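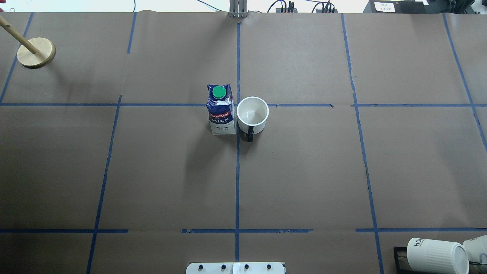
Tenants Sue Landlord Over Smart Lock Records

11 November 2020

Tenants of a 116-unit apartment complex have filed suit against its owner, Wurero, claiming the company kept logs of when they came and went and shared them without permission.

The complaint says Wurero replaced ordinary door keys with an app-based lock system sold by Clidness in June. According to the filing, 1,746 entry records from a single building were later passed to Clillia, a tenant screening firm.

Arvo Hyvönen, the lead plaintiff, says he found out when he asked for a copy of his rental file. It listed the times his front door had been opened - including visits by his home health aide.

"I signed a lease. I didn't sign up to be tracked," Hyvönen said.

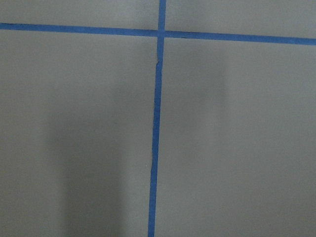 The suit asks for $800 per household and an order requiring the records to be deleted. It also asks that tenants be given a regular key if they want one.

Wurero denies the claims and says the logs were kept for building security only. Clidness is not named as a defendant. Clillia did not return calls.

The tenants are represented by the Lahtinen law office, which has 2 similar cases pending against other landlords. A first hearing has not been scheduled.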